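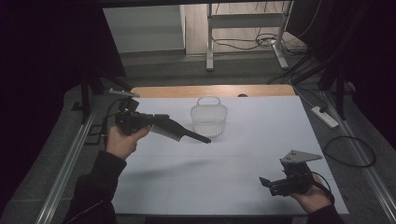
Lerkum is a small set of written notes and short recordings on tabletop tidying of personal care items: combs, brushes, clips, and the containers they go back into. This file covers the tail comb subset, named Wundulex in the folder listing. Each entry pairs one object with one container on a white work surface. The container is a small white plastic basket with a perforated body and an arched handle, and the comb is black, with fine teeth along one edge and a long tapering handle. The two differ strongly in tone, which makes the comb easy to label and the basket rather harder, as it is white on grey-white.

Home | Overview | Files | Changes | Contact

We use cookies to remember your display settings. Accept | Manage

# Wundulex: combs and baskets

Maintained by Ieva Kļaviņa and Samran Thaweesak. Last edited in November.

## Contents

- notes/ -- one plain text file per entry
- labels/ -- object and container outlines
- index.csv -- one row per entry, 1040 rows
- surface.md -- remarks on the work surface

Of the 1040 rows, 944 have both a note and a label file. The remainder have a note only and should be left out of any work that needs outlines. The column `has_label` separates them.

## Object classes

**comb_tail.** Any comb whose handle is a narrow tapering extension of the spine. The outline includes the handle. Teeth are outlined as one block, including the gaps between them.

**comb_plain.** A comb with no separate handle. There are few of these.

**basket_small.** An open basket with a carrying handle. The handle is part of the outline, but the opening under it is not. Holes in the body are filled in. Where the body lets light through, the outline follows the outer rim and the base, and the shadow is excluded.

**clip.** Hair clips and grips of any size. Clips fastened to a card are labelled as one item.

## What counts as tidied

An entry is marked `in` when the teeth of the comb are wholly inside the basket rim. The handle may stick out. A comb resting across the top of the rim is marked `across`, and a comb leaning on the outside is marked `out`. Combs lying under the carrying handle but above the rim caused disagreement in the first round -- these are now `across` in every case.

Orientation is noted as `teeth_down`, `teeth_up` or `flat`. It refers to the comb at the end of the entry.

## Work surface

The surface is made of flat white panels laid over a light wooden tabletop. The seams between panels are thin and dark grey, and they vary a little in darkness along their length. They are not objects and carry no label. Automatic outlining sometimes takes a seam for the handle of a comb, so 233 label files were redrawn by hand. These have `redrawn = 1` in the index.

Specks and small marks on the panels are also unlabelled. If a mark could be mistaken for a broken tooth, write `mark` in the remarks column.

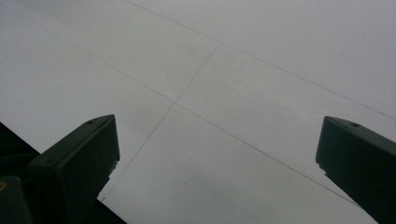

Wubit Tilahun asked whether the seams could be given a class of their own after all, as she had spent an afternoon deleting false comb handles and would prefer a mask she could subtract. The request has been noted under Changes. For now, `surface.md` gives advice on screening out long thin outlines that have no toothed part attached.

## Known problems

1. White containers on white panels have weak edges. Expect outlines of `basket_small` to vary by annotator, mostly at the base.
2. The remarks column mixes British and American spelling ("grey", "gray"). Search for both.
3. Two folders were merged under the old name Hadgu. File names beginning `hdg_` belong to this subset and follow the same rules.

## Changes

- Merged Hadgu into Wundulex.
- Added `across` as an end state.
- Seam class requested, open.

## Contact

Corrections to labels: Nuria Chala. Please quote the row number and leave the file name unchanged.

2 comments | 0 shares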